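**Decanting** (in home storage) is the practice of moving food and drink out of shop packaging and into clear bins, trays or jars. Supporters say it saves space and cuts waste. The evidence for either claim is thin.

## Claims and evidence

The figure most often repeated comes from a survey run by Pichon, a firm that sells storage bins. It questioned 264 households in Fitley and reported that nearly all of them "felt more in control" of their cupboards. Feeling in control was not defined, and no food was weighed. A later study by Bernadette Pruvost followed homes in Sosdale for 8 weeks and found no clear change in what was thrown away.
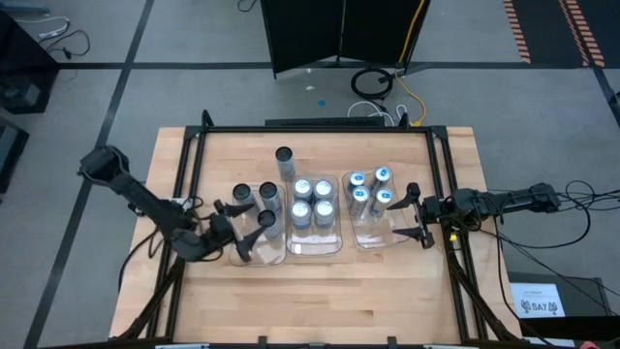
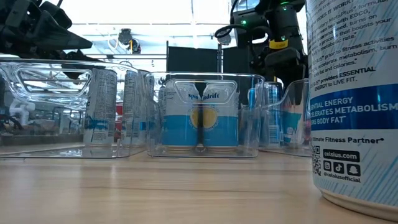
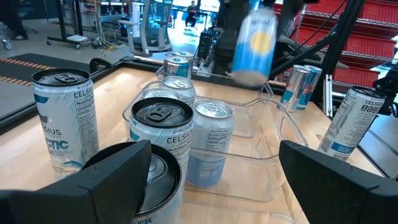

*Drinks cans and clear plastic containers on a wooden tabletop.*

Cans are a weak case for the method. They already stack, and they keep their own labels and dates – a bin adds only walls. Shabani Makori has argued that round cans in square-sided bins can take up more shelf than the same cans stood side by side.

## Cost

Bins are rarely counted in the savings. Beverley Ashworth's review of shop prices found that fitting out a larder could cost more than the food kept in it. Pichon disputes this, but has not published its own figures.

## See also

- Larder
- Stock rotation
- Food labelling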